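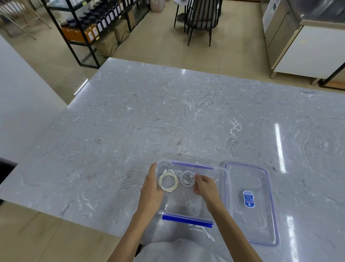
Prernamard: frequently asked questions

Prernamard is a method for teaching a robot arm to handle cables, cords and other soft, bendy things by learning from recordings of people doing the same jobs by hand. These are the questions we get most often by email and after talks. If yours isn't covered, use the contact form. We read everything, though replies can be slow in April when reports are due.

General

What does the method do?

It takes first-person recordings of people carrying out small household tasks and turns them into training material for a two-armed robot. The person's hands are tracked through each recording. From the tracks we work out where the robot's grippers should be, and when they should open and close. A policy is then trained on a mixture of these human recordings and a much smaller set collected on the robot itself.

Why cables?

A rigid box has one shape, and a robot that knows where one corner is can work out the rest. A charging cable can lie in any number of ways, it springs back when you let go, and the plug on the end is heavier and stiffer than everything behind it. Coiling one and putting it in a tub is an easy job for a person and a hard one for a robot. It is also a job in which both hands have something to do, and we wanted that from the start.

Is this the same project as Lorkico?

No. Lorkico is our older dataset of folded cloth. The two share the hand tracker and some of the labelling tools, but no recordings.

The recordings

How many recordings are there?

The current release has 3877 recordings of people and 400 demonstrations collected on the robot. Earlier slides give lower figures for both because they were made before the last round of collection.

What is a typical task?

Put the charging cables into a food storage container and close the lid. People are told what should be in the container at the end and are otherwise left to do it their own way. Some coil a cable in the air and lower it in. Others drop it in loosely and tidy it once it is inside. We keep both sorts, and the task label doesn't say which was used.

Do you clear the room first?

No. Chairs, shelving, kitchen equipment and whatever else is about stay where they are. A policy trained only against a plain background tends to do badly when moved, and we would sooner have the clutter in the training material. We do ask people to keep the work within easy reach on the counter.

Does the shiny worktop cause trouble?

Some. Strips of reflected light on a polished surface can be mistaken for the edge of something, above all when the object is a clear plastic tub or its lid. Our first container detector lost the lid quite often. The present one looks for the coloured trim as well as the outline, so it copes better with containers that have trim and is no better with those that don't.

Pale cable on a grey and white marble pattern is the other awkward case. We tried taking those recordings out of the training set and the results on plain worktops did not change, so they went back in.
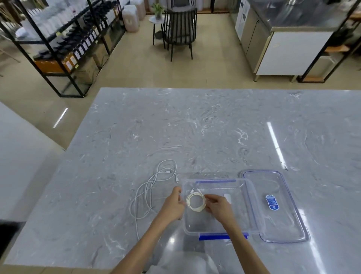

Kai Wunderlich wrote to us that pressing a coil down is the part he would expect to fail, because a camera can see that a finger is touching the cable but can't see how hard it is pushing. He wanted to know whether we estimate force at all.

We don't. The policy is given positions only, and the robot's own controller limits how hard it may push. In practice that means the arm follows the path a hand would take and gives way when it meets resistance. This works well enough for thin charging cables. It does not work for thick mains leads, where a person leans on the coil to keep it from opening and the robot simply stops too soon. Kai's point is a fair one and it is listed under known problems in the release notes.

Do the hands need markers or gloves?

No, bare hands are fine. We tested thin gloves with printed dots for a short time. The tracking was slightly better, but people found plugs and connectors harder to pick up, and the movements became slower and more careful than they would normally be.

What happens when one hand hides the other, or hides the cable?

Short gaps in the hand track are filled in from either side. Longer gaps are marked, and the training step skips them. Nothing is filled in for the cable itself, as the method never builds a model of its shape. The network sees the picture and the state of the grippers and has to manage with that.

Results

How well does the robot do?

On the container task, training with the human recordings added raised the success rate by 37 percentage points over training on the robot demonstrations alone. Success means that every cable is inside the container, with no loop hanging over the rim, when the time limit is reached. Closing the lid is scored separately.

And the lid?

Poorly. Lids that snap shut along the edges need a firm push in the right place, which brings us back to force. The robot can lay the lid on top in most trials. It rarely gets the catches to close. We report both numbers in the paper so that no one takes the first for the second.

Has anyone else repeated the result?

The group at Brorurach ran our code with their own arms and their own cables. They saw a gain in the same direction but a smaller one. Their grippers open less widely than ours, and they had trouble keeping hold of the container while the other arm was working. We have since added a setting for gripper width, and they are running the tests again.

Does the robot copy one person's style?

It seems to mix them. In early versions this was a real fault: the arm would begin to coil a cable as one person might, then change its mind halfway and drop it. Predicting a longer stretch of movement at a time got rid of most of this. You may still see it with very long cables.

Using the method

Can I use it with a single arm?

You can train it that way, but expect worse results with light containers. In many of the human recordings one hand holds the rim while the other works inside, and with nothing holding the rim the tub slides. A non-slip mat helps.

What hardware do I need for training?

Version 2 trains on a single good graphics card if you use the smaller picture size. The full size needs several. The Gallegos branch has a slower loader that uses less memory, and is worth trying if the main one crashes on start-up.

May I add my own recordings?

Yes. The format is described in the download folder. Please check three things before sending anything in: that both hands can be seen for most of the task, that no faces or personal papers can be read, and that everyone recorded has signed the consent form. Recordings without the form are deleted unopened.

Can I have the raw video as well?

Only under a signed agreement. The public release contains reduced-size pictures, hand tracks and task labels. Apply through the contact form and put "raw access" in the subject line.

Which tasks are coming next?

Winding a cable round its own adapter, and sorting cables by the type of plug. Collection for the first has begun. The second is waiting for a better close-up camera on the wrist.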